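Can a robot clear up after tea yet?

12/10/24

I've been banging on about household robots since August, when I spent a whole afternoon watching one try to fold a pillowcase (it took 2,000 seconds, I timed it, and I loved every one of them). So when Lieven Van Hecke at Prerkon asked if I'd like to come to Fledden and see what they're up to with kitchen chores, I was on the train before I'd finished reading his message!

The chore is clearing a tray. Pick up the bits, put them where they belong, leave the tray bare. My niece could manage it at 3. For a machine it's a proper headache, as every object wants a different sort of grip. A hard round thing slides away if you pinch it too low. A cloth has no shape at all until you grab it, and then it has a new one.
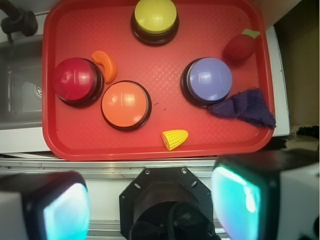 The tray by the sink: push buttons, toy food and a purple cloth, seen from the wrist.

I was most excited about the toy corn, with all those bumps for the fingers to hold on to, and it went well. So did the strawberry. The buttons were trickier, those shiny domed caps are slippery customers, but it got there by going for the black base instead. Lieven told me they're at 88 per cent on single objects lying on their own, and a good deal lower when two things are touching. The little curved orange piece nestled up against the orange button is just the kind of thing that catches it out.

And the cloth? It took 2 goes to lift and then got dropped in a heap by the drain. I cheered anyway.

So no, I wouldn't hand over my washing-up, and certainly not my gran's glasses. It's slow, and someone still has to stand there. But last year I saw the Hultero arm struggle with a plain wooden block, and this is miles on from that. I could happily have stayed all day.

Next month I'm hoping to get into the Rojanasak packing shed, where it's boxes and tape and a lot more noise. If you've seen a machine load a dishwasher properly, plates and all, please tell me where!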